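Chapter 4
Planning and Paying for a Laundry-Handling Cell

Most equipment budgets go wrong before anyone asks for a quote. The buyer starts with the arm, finds a price that fits, and leaves everything else for later. This chapter starts from the other end, with the task and the room, and works back to the purchase order.

The running case is Clalell, a residential care operator that wanted two-arm robots to move clothing between baskets and front-loading washers. Its operations manager, Lilibeth Padilla, had money set aside for one trial cell. She asked for a plan that a second site could copy.

Her first draft had a single line reading "robot." The final draft had 80 lines. Washers and baskets appeared on it, although the site already owned both, and so did spare fingers, cables, floor work and staff hours. 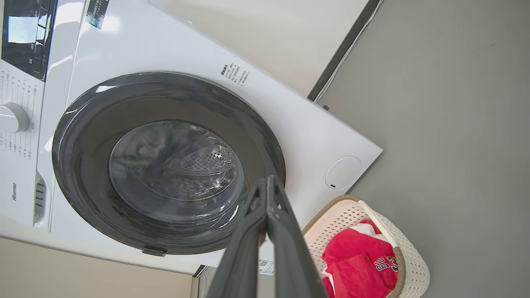
Existing appliances belong in an equipment plan even when they cost nothing. A washer sets the height of the door, the direction it swings and the clear floor needed in front of it. If the washer is replaced two years into the project, the reach study has to be done again, and someone has to pay for it. Padilla entered this as a reserve under "host equipment changes."

Baskets deserve the same care. They are cheap, so they tend to be bought in mixed lots, and a gripper finger that suits one handle may jam in another. Clalell settled on one pattern and ordered 143 of them from Jinach in September, enough to cover both sites and several years of breakage.

The next question is one arm or two. A second arm raises the purchase price, but it also adds a second gripper, a second wrist camera and another set of cables to maintain. Eilif Torvik, who prepared the comparison for Clalell, priced each arm as a complete unit with all of these items included. Suppliers often quote them separately – the bidder Ridik did so here – and totals cannot be compared until the lists match.

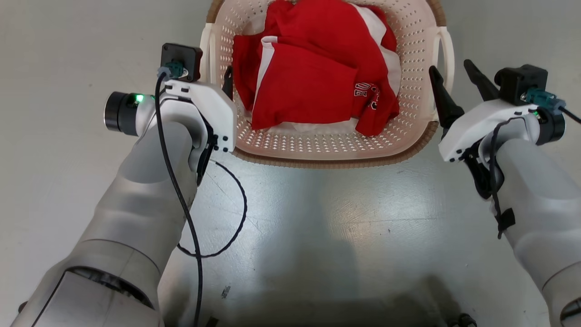 Figure 4.2 Two arms at a laundry basket, each with a gripper and a camera at the wrist.

Torvik also asked for 318 hours of setup and testing time. Padilla's finance office wanted to cut this in half. The hours stayed in, and section 4.3 shows how they were divided among installation, trial runs and staff training.

Before reading on, list the equipment already present in a room you know well. Mark each item that a new machine would have to reach, open, lift or avoid. You will use this list in section 4.1, where we turn it into a first budget.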